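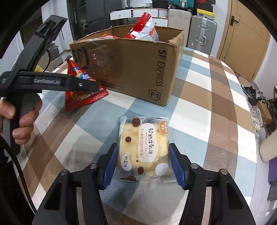
Padcombe Water District
Minutes, Operations Meeting, November 22, 2023

Vusumuzi Naidoo presiding. Quorum present. July minutes approved with one correction: the Hegarty main is 367 feet, as built.

Item 2. Meter replacement. Wonier units are installed in Zones 2 and 3. Unaccounted loss for the period was 3,783 gallons, within the permitted limit. Zone 4 deferred to the spring schedule.

Item 3. Pump station. Gritora quoted for replacement check valves. Quote excludes gaskets and freight. Motion to request a revised quote carried.

Item 4. Flushing. Hydrants on the east loop to be flushed before first freeze. Notice to go out with the bills.

Adjourned.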